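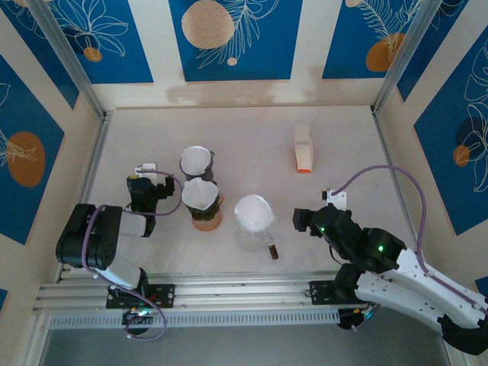
White leaves and flowers on blue, with cream stripes between the panels.

Put the Good Wallpaper Where You Work

by Sidra Butt

I grew up in a house where the walls were off-white, and when they got grubby they were painted off-white again. My parents weren't dull people. They had read somewhere that pale walls help a house sell, and they kept ours ready for sale for 19 years without ever selling it. So maybe I'm making up for lost time, but I love pattern on a wall, and I think most of us put it in the wrong rooms.

Walk into almost any house that has one papered room and it will be the powder room, or the dining room that gets used at Thanksgiving. The best thing in the building goes where people spend the least time! Meanwhile the laundry room, the garage bench, the sewing corner and the desk where somebody does their taxes all get whatever was left in the can.

I papered my own workroom in April. I fix and re-cover old chairs in there, and I'm in it most evenings until my back complains. The paper is called Clolitz, a big loopy fern print in a deep green, and I bought it from a little shop named Dresier that sells the ends of discontinued lines. It cost me $383 with the paste, more than I had ever spent on a wall, and I'd do it again tomorrow. I go in earlier now. I sweep up at the end of the night. I even hung my clamps in order of size, and anyone who knows me will tell you how unlikely that is.

The usual argument on the other side is distraction. Work needs a plain background, people say, or your eye will keep wandering off. I've thought about this a lot (mostly while pulling staples, a job that leaves plenty of room for thinking) and I just don't buy it. My eye wanders anyway. On a blank wall it finds the crack near the outlet and then I'm thinking about the foundation. On the fern wall it follows a stem up to the ceiling, comes back down, and I pick up the staple puller again. A good repeat is restful in the way that a hedge outside a window is restful.

There's a fairer complaint about light. Dark paper eats it, and if you're matching thread or mixing stain you do need to see what you're doing. I put in 2 extra lamps, and my bench faces the one wall I left pale. If I were starting over I'd look harder at something with white drawing on a mid-blue ground, or a stripe to break it up – plants again, obviously, I can't help myself.

Then there's wear, and I'll admit the paper takes a beating. I have a dent behind the door and a smear of hide glue next to the vise. My neighbor has Lazarević in her hallway, a gorgeous thing with birds, and she flinches when the dog walks by. I don't flinch. A workroom is allowed to get marked, and a busy print hides the marks better than flat paint ever did.

What I'd love to see is some of this nerve in places we don't own. School shop rooms, the back offices of clinics, the counter where you wait for your brakes. The Clanier building downtown redid its mailroom with huge painted leaves, and the people sorting packages there get a nicer view than the visitors in the lobby. Good! They're in there all day.

So if you have 20 feet of wall and a roll you've been saving for company, try it over the washing machine first – and go bigger on the print than you think you should.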